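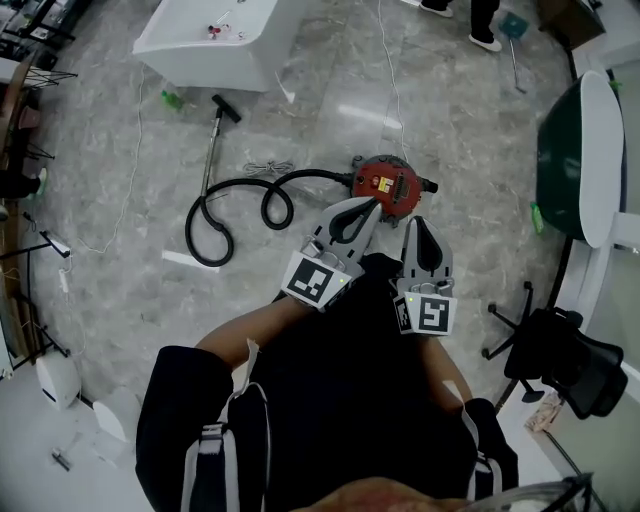
*Slide 1: red vacuum, marble-patterned floor*

**Move-in week talk, Wed 22 October**

Hi everybody, I'm Glenys Wragg, and I lived in the dorms at Skestadia for two years before I ran out of patience with the laundry room. (Wait for the laugh. If there isn't one, keep going.)

Start with the roommate letter. Write it before you pack! Mine was 20 lines long and it saved us a huge fight over bedtimes -- I'm up at six, she was up till three.

Money next. My first month I spent $163 on takeout, and I had a meal plan the whole time. Ask who here has read their meal plan. Hands up, be nice about it.

Then the deposit story. Kanport Hall wanted the room form back in October and I turned it in late, so that was $29 gone. Put the form dates in your phone tonight, while you're still sitting here.

- Room form: hand out copies
- Quiet hours: differ by hall, check the back page
- Mail room: bring your student card

Skip the bus part if we're short on time -- the Prirnska line gets its own session after lunch.

Questions, then send them to the sign-up table by the door.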